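# Planning a training room for a humanoid: questions we receive

**How big should the room be?**

Ours is the size of a small bedroom, and it is enough for one robot. Plan the bed, the wardrobe and the cabinet first, then see what floor is left. The robot needs space to kneel as well as to stand.

**Do we have to buy real appliances?**

For the washer and dryer, we say yes. A used stacked unit is fine if the doors open. The window can be a printed wall.

**What objects do you start with?**

Cheap ones. A plastic basket with a handle gives many weeks of work at floor height.
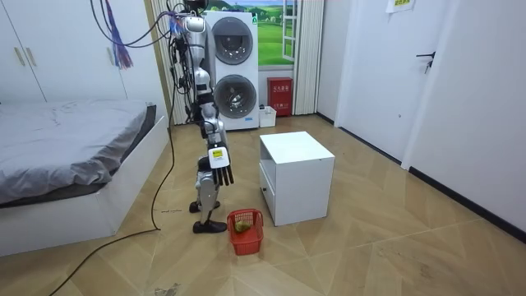
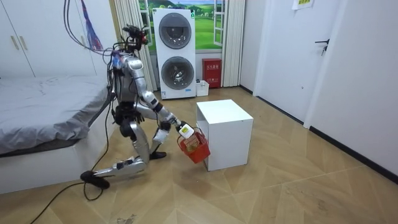

**What did you forget in your first budget?**

Cables and the ceiling support for them. Storport quoted us 4 weeks for the support and it came after 38 days, so the robot stayed in its crate. Order this part before the robot.

**Should we lease or buy?**

We leased from Treten for the first year and bought later. Leasing costs more by the month, but repairs are included — for a new team this matters a lot. Admasu offers only purchase, with 2 service visits per year.

**How much should we keep for spare parts?**

Some 40 percent of our yearly repair money goes to hands and wrists. Ask for the price of one complete hand before you sign.

**Can we use the room for the Ledum project also?**

Yes, but please reserve it. Thursday is kept for maintenance.

**Who pays for damage to the floor?**

The team that has the reservation. Floor tiles are ordered through the building office, and the delivery is slow.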